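Visit Report: Brillik Textile Handling Cell, Stenthorpe

Prepared by Leonie Heitmann
20 May 2018

Our purchasing group visited the Stenthorpe site of Böttcher to review the Brillik, an automated cell for picking and sorting flatwork in commercial laundries. We were received by Rüdiger Böttcher, who led the tour and answered questions.

The product is offered as a complete package: one arm, a gripper with a camera at the wrist, a feed table and the control software. The firm states that the cell handles some 167 pieces an hour. Installation takes 2 days, and the service contract includes a yearly inspection. A unit has been running at the Gallum laundry since January, and we have asked to see its maintenance records.

The demonstration used mixed cotton goods taken from a cart. The arm approaches the cloth closely before it grips, and the operator can follow the wrist camera on a monitor beside the table.
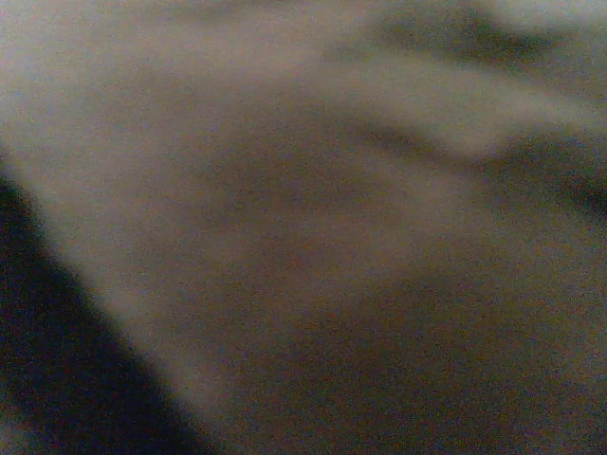

Our main question concerned plain items in pale colors. Mr. Böttcher explained that the software looks for folds and raised areas - printed marks or labels are not required. Lighting at the table can be adjusted by the customer, but the lamps are priced separately.

Noise was moderate, and the guarding appeared sound. The operator manual runs to 76 pages and is clearly written. A revised quotation, with the lamps included, has been requested for the Gallum configuration.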